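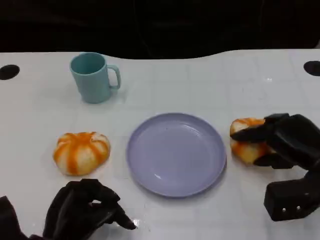 February, cell 2, Limberg bench. Entry by R. Sequeira. Read by K. Fujimoto, his remarks at the end.

Started 9:40. Task on the sheet is "both pastries onto the plate, mug untouched." Right hand takes the right pastry, left hand takes the left one. Plate centered, mug back left with the handle toward the middle, back right kept clear.

Purpose today is to check the draft handling rules (Hornent rev. 12) against actual work before we freeze them. Going through the ones that caused trouble.

Rule 3, idle hand. Current text: "The hand not in use shall be held in a safe position." Too vague to audit. Two operators read it two ways this morning, one parked the hand off the table, the other kept it low over the near edge with the fingers curled. Both are defensible. Proposed text: the idle hand stays on its own side of the plate, fingers partly closed, no contact with the table or any object, and does not move until the working hand has released. If the task calls for both hands at once, the sheet must say so in the first line.

Rule 4, grip on soft-looking items. One finger over the top, one under the lower edge, close until the item no longer shifts, then stop. The draft gives a force limit for rigid items and says nothing for this class. I used the rigid limit reduced by half, which is a guess. Kaczmarczyk has the pad data. Ask for it before anyone writes a number into the rule.

Rule 5, approach. Come in from the outside, not across the plate. Draft allows crossing if the path is above the rim. I want that exception removed. A dropped item over the plate gets logged as a placement, and we had exactly this in log 2103: the item fell, landed on the plate, and was marked as a pass. Relabeled as a fail, note attached.

Rule 7, layout. The reset card gives positions by eye ("left of plate, a short distance"). Fine for training, not fine for acceptance runs. The grid lines on the top are faint but usable. Suggest the card name squares. Also keep objects away from the two holes at the back edge. The draft does not mention them.

Rule 8, lighting. The gloss on the top gives small bright spots. Draft says "avoid glare," which cannot be met on this surface with the overheads on. Change to: no glare spot on or touching a target object at the start of a run. Spots on bare table are accepted. Streaks on the plate rim need a decision. I left them in and wrote it on the sheet.

Rule 9, stop. Unchanged. Stop button tested before first run, by the person who will be holding it. Initial the sheet.

Runs: 26 on the sheet. Two voided by me for reset errors (plate not on its mark). Voided runs stay in the log with the reason, they are not deleted. The Brutow export drops the reason field. Reported before, still open.

Not checked today: rule 6 (handover), rule 10 (people inside the line).

To do
- rewrite 3, 5 and 8, send to Kohei
- pad data from Kaczmarczyk
- new reset card with squares
- ask whether plate rim streaks count under 8

KF, 16:15: Agree on 3 and 5. On 3, "partly closed" needs a reference pose stored in the controller, otherwise we are back to opinions. On 8, count the rim as part of the plate, so streaks are a fail at start unless the sheet has a waiver. On 4, do not use half the rigid limit again until we have the data. Mark today's runs provisional.

RS: Marked. Reference pose not stored yet, left hand needs its zero checked first.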